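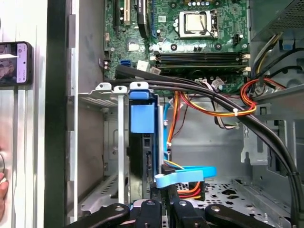
No cooler on it. CPU, socket lever and memory slots.

Walalmont Community Forum > Home and Household > Is it worth fixing old stuff before giving it away?

millpond_deb
We're moving out of the Fusham house in January after many years and I have a basement full of things that sort of work. An old desktop computer, a Zetano bread machine with a bad paddle, two lamps, a sewing machine, a box fan. My husband wants to put all of it at the curb. I'd like to get it to people who can use it. Do you fix things first or give them away as they are?

tuckerlane
Give it away as is and say what's wrong with it. I spent 45 dollars on parts for a dehumidifier once and then gave it to a guy who would have taken it broken. He told me he had the same part in his garage.

gravelroad9
I don't agree with that. Most people who pick up free things can't fix them. They take it home, find out it doesn't run, and it goes in the trash two weeks later. All you did was move the trash to another house.

If it's a cheap fix, do it. Lamps are easy. A new socket and cord will take you an evening. Same with a box fan that only needs cleaning.

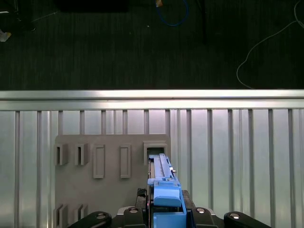

Sewing machines are the other one I would always do. Half the time they need oil and a new belt. Look up the model number before you order the belt, they are not all the same length. Mine came with the wrong one and I had to send it back.

millpond_deb
The sewing machine is an Issa, the heavy green one my aunt had. It runs but it skips stitches.

hemlock_and_pine
Change the needle before you do anything else. Then check that it's in the right way around. On the older machines the flat side doesn't always face the back.

tuckerlane
Still say you're making work for yourself. You are moving. The lamps and the fan, fine. The bread machine should go. A paddle costs more than what people pay for a whole used one at the church sale.
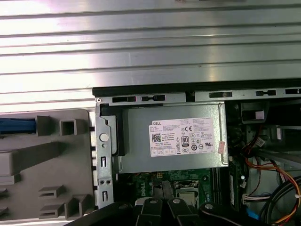
Tower on its side with the inside open.

gravelroad9
The bread machine I'll give you. Not the computer though. Somebody will want it for parts if nothing else. Take the hard drive out first. Deleting your files is not enough.

oldporchlight
Agree on the drive. Also don't put electronics at the curb in Walalmont. The town won't pick them up and you can get a notice. A neighbor of mine got one that said up to 300 dollars, for a TV. They let him off when he brought it back in – but he had to go down there and talk to them.

millpond_deb
I didn't know that. Where do you take them?

oldporchlight
Transfer station, side gate, opens at 9. Bring something with your address on it. Our computer was from before 2000 and they took it with no charge. They did charge for the monitor.

hemlock_and_pine
The side gate line gets long by mid-morning. Go early or go after lunch.

Since people keep asking the same thing every winter, my list for clearing out a basement:

1. Sort by who would want it, before you look at what's wrong with it. Kids' things and tools go fast. Big furniture takes weeks.

2. Write the fault on masking tape and stick it on. "Skips stitches" or "needs cord." People don't read the post but they do read the tape.

3. Computers: drive out, and keep the power cord with the case. Loose cords get separated and then no one can test it.
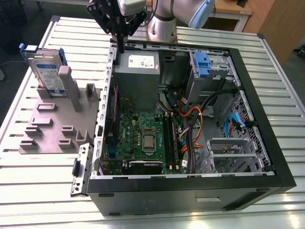
4. Set a date for whatever is left. When the date comes, it goes to the transfer station or the sale, even if you think someone might still call.

5. Don't hold things for people who say they will "try to come by."

tuckerlane
Number 5 should be number 1.

gravelroad9
I hold things for one night. People have jobs.

millpond_deb
Thanks, everyone. New needle helped the Issa a lot, it only skips on denim now. Lamps and fan I'll fix, bread machine goes to the sale with tape on it. My husband is taking the drive out of the computer. If anyone wants canning jars, I also have those – message me, they're on the porch.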